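Ticket 1075 – Lesson videos stop at 9 minutes, Prurnero art journal course
Status: Open, waiting on member
Opened by: Océane Fehr
Assigned to: Zachary Wong

Océane Fehr
Week three of the mixed media class won't play past the 9 minute mark. The picture freezes and the sound keeps going. Weeks one and two are fine. I'm on a laptop, and I tried the tablet too. I've fallen behind and would like to catch up before the collage lesson opens.

Zachary Wong
Thanks, Océane. Please sign out, clear the browser cache and sign back in. Then try the lesson at the lower quality setting (gear icon, bottom right).

Océane Fehr
Did both. Same freeze, same spot. The supply list PDF also opens blank on page two, where the gesso and paper weights should be.

Zachary Wong
The PDF was a bad upload. Replaced Sat 28 December. Paper weight for the journal is 300 gsm, in case you want to shop first.

On the video, I can see the freeze on my side as well. Passed to Yvette Després, who handles the Vachon player.

Yvette Després
Week three was re-encoded in June and the file is damaged after the first chapter. I'm uploading the original again. Two pictures attached. 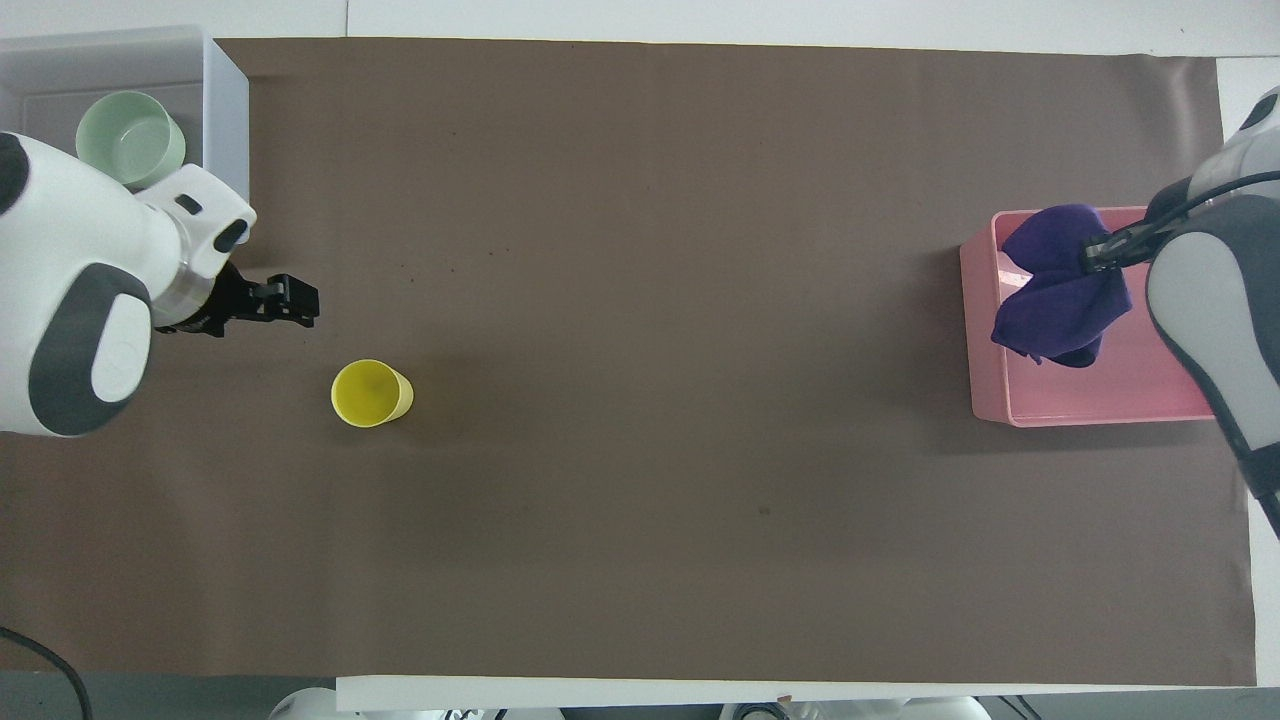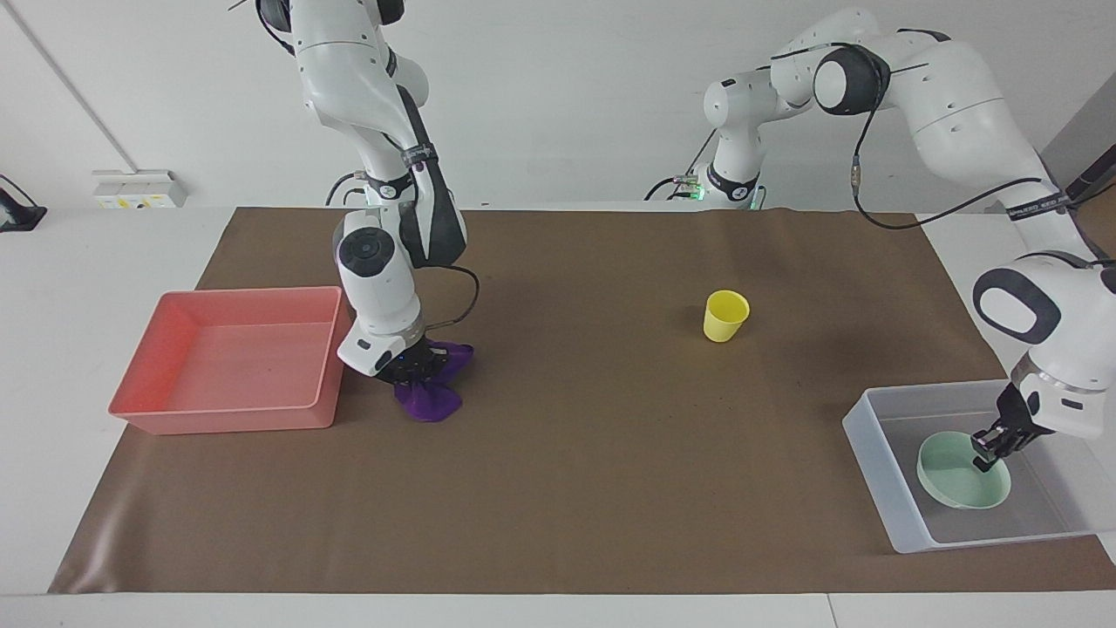
The new file is 618 MB, so give it an hour to process. Your progress bar will go back to zero for that lesson only – your notes and gallery posts stay where they are. Océane, please play it through to the stenciling part and reply on this ticket.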